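Presentation on theme: "Trying Folteo before you buy it: a practice kit for small robot workshops" – Presentation notes

Speaker: Ketsara Kaewsai
Saturday, May 11, 2019

Slide 1 – Welcome
Good morning, and thank you for coming in on a weekend, I know what a sacrifice that is. I'm going to talk for a while about Folteo, the simulation kit from Drumska, which our workshop at Bunnag has had on trial since October. I paid for the licence out of our own budget, so nobody from Drumska has seen these notes. (Wait for latecomers. Ask if they can hear me at the back.)

Slide 2 – What you get
Folteo comes as a download with a set of ready-made rooms, a few robot arms to put in them and a tool called Wadik for building rooms of your own. You choose a room, choose an arm, give it a task and let it run. We bought the starter licence at 506 pounds for the year. The full one is 817, and the main difference is how many runs you can have going at once. For a workshop our size the starter has been plenty, and I would tell anybody to begin there.

Slide 3 – Getting it going
I had set aside a whole morning for the installation and it took me until lunch the following day, most of which was my own fault for skipping the page about graphics drivers. Please read that page! Ekkachai Boonchu did the second machine and was finished before his tea had gone cold, so it can be done. (Pause here, someone always wants to ask about drivers.)

Slide 4 – How we used it
We ran 14 tasks over the winter, nearly all of them household jobs: opening doors and drawers, putting things away, that kind of thing. I rather like household jobs for a trial because everyone in the room has an opinion on how a drawer should open. The arms behave sensibly with handles, and a task can be started again from the same point as often as you like, which my colleagues with real arms to look after will appreciate.

Slide 5 – Camera views
Each room lets you place your own cameras, and I would spend more time on this than the manual suggests. It's very easy to choose a view that looks lovely when the room is still and then tells you next to nothing about the task. Go in close, go back out, and save every position with a name you'll recognise in a month.
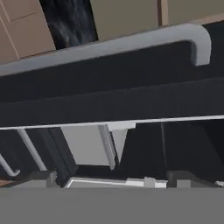
Wadik has a list for those saved positions, though it sorts them by date and I do wish it went by name. I've written to Drumska about that and had a friendly reply, so we shall see.

Slide 6 – What I'd like improved
Soft things such as cloth are still slow to work with. The help pages assume you already know the words. And the export menu has 4 formats with no hint as to which one you want – take the second, it has served us well.

Slide 7 – Would I renew?
Yes, on the starter licence, and I've already asked for the money. Ekkachai has the trial laptop by the window if you'd like a go during coffee. Questions now, please, and do say your name first.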